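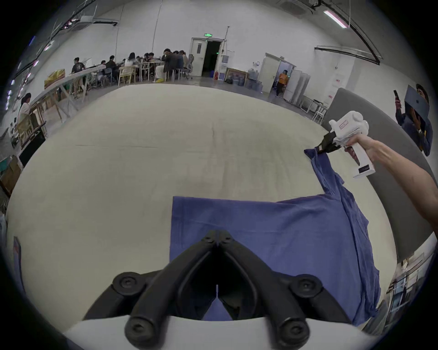 Does mixing two camera views improve a cloth-handling policy?
Posted by Feyisa_Lab

Our group is reproducing the Mindville result on T-shirt handling. We have 3000 demonstrations made with handheld grippers and wish to know whether head-camera video should be added. 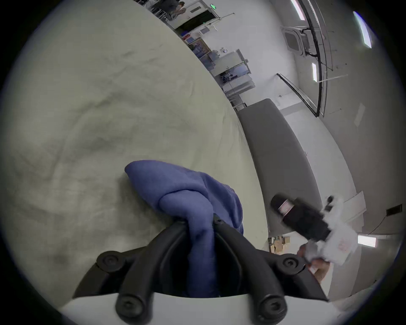

The paper is unclear on how the streams were aligned.

Berstead Robotics Desk
It should be added. In our replication the wrist view alone lost the far sleeve - the head view recovered it. 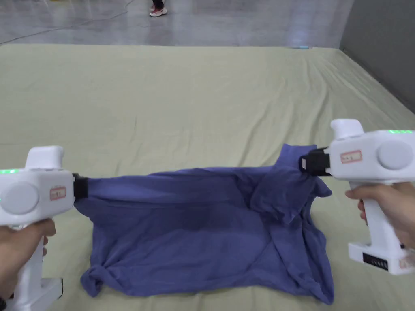
How large should the time offset between streams be?
Keep it below 5 milliseconds.

Brasville_Archive
We trained on 3835 demonstrations and saw little gain until grasp points were varied. 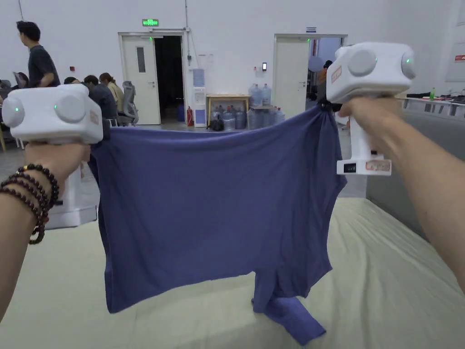 Corner grasps alone did not transfer to other garments. Check the appendix as well.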